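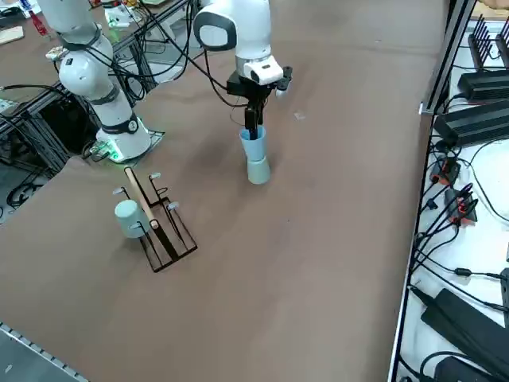 21st February

Cup and mug day again! The brown paper is down on the big table, and I must say it makes everything look tidier than it is (the cable corner by the router is still a disgrace, I know, I know).

First thing on my mind is the wire mug rack from Skandton. I like it a lot more than the old one – the pegs have those white rounded tips, so the glaze shouldn't get chipped, and it's low enough to sit near the front of the table. The mint-green mug hangs nicely on the left side. I'd love to try it with a full set, but we're waiting on the rest of the Landard order and they're now saying March. Grr.

Then the blue cups. They nest, and they look great as a stack of two, but I keep wondering about the fit. The Starkard ones we had before would jam if you pushed them down hard, and I once spent 18 minutes with a bowl of warm water getting a pair apart. So no pressing, please, just let the top one drop in. If anybody wants to do a proper test with the 100 spare cups in the Escobedo box, be my guest!

Still to do:
Wipe down the shelf on the right
Cut fresh paper, 7 sheets should see us through
Bundle the black cables – I've got ties in my drawer
Decide where the rack lives overnight

More tomorrow, I'm off to find a decent coffee.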